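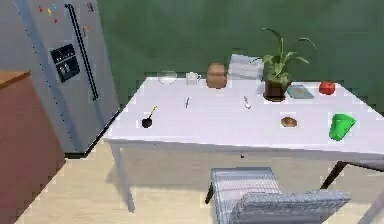

Fig. 1. The simulated kitchen, Avia scene, table set for the cup task.

Week 5 notes: Showing a robot what you want
Bahman Golestani
February 9, 2024

Okay, these are the notes I promised, cleaned up a little from what I scribbled on the board. If something doesn't match what I said out loud, trust the notes (I was talking fast, and the projector was fighting me).

Last week we wrote down a task as a list of rules and watched it fall apart. This week we go the other way. We do the task ourselves, record what we did, and hand the recording to the learner. People call this learning from demonstration, or imitation learning if they're in a hurry. There are two ways to make the recordings that I care about in this course.

By hand. You grab the arm and push it through the motion while the joints record. This is kinesthetic teaching, and it's lovely for the first ten minutes! You feel the weight of the thing, and you find out right away which poses are awkward. The trouble is that your own body ends up in front of the cameras, so if your policy learns from images, it learns from images with your elbow in them. And two-arm tasks are miserable, since you run out of hands.

By remote control. You hold a controller or a small leader arm, and the robot follows. Your elbow stays out of the pictures, and the commands you record are the same kind the policy will have to send later. What you lose is feel. Almost everyone presses too hard into the table on day one, me included.

For Lab 2 we're doing remote control only, and in simulation, so go ahead and crash things.

The task is the green cup. It starts on its side near the right edge of the table, and I want it standing up when you finish. Sounds like nothing, I know. But think about how you'd do it at home — you probably pinch the rim and roll your wrist without looking. Now try that with a gripper that has no idea where the rim is. Do you come from above? From the open end? Do you nudge it away from the edge before you grab? All of those are fine. Pick one before you start recording and stay with it for the whole session.

I mean that last part. If half your demos nudge first and half go straight for the rim, the learner may average them into a motion that does neither. We saw plots of this in lecture (the one where the path goes right down the middle between two good paths and hits the obstacle). Mixed strategies can be handled, and we'll get there when we cover multimodal policies, but it's no fun as a first exercise.

The other stuff on the table is there on purpose. The bread, the pan, the plant, the mug and so on are distractors. Leave them alone. If you bump one, stop and reset, and don't save that episode. The glass bowl at the back is see-through and will give you grief in the depth view, so don't panic if it looks strange.

A few practical things, in no special order:

Start the recording before you move and let it run for 2 seconds after you let go. I want to see the cup staying put.

Cap each episode at 2000 steps. If you hit the cap, you were hesitating, and hesitation gets learned too. Think first, then move.

Go slow near contact and normal speed everywhere else.

Write down which strategy you used in the session notes. One line is enough.

Mehrangiz Mirzaei runs the lab section and has the login sheet for the Asov workstations. Ask her about controller pairing before you ask me, she's much better at it. Please work in pairs, one driving and one watching the side view, and swap halfway through.

Reading for next time is the Miltodden handout on covariate shift, first half only. Come with an answer to this: your policy drifts a finger's width off the path you showed it. What does it do next, and which of your demos would have told it?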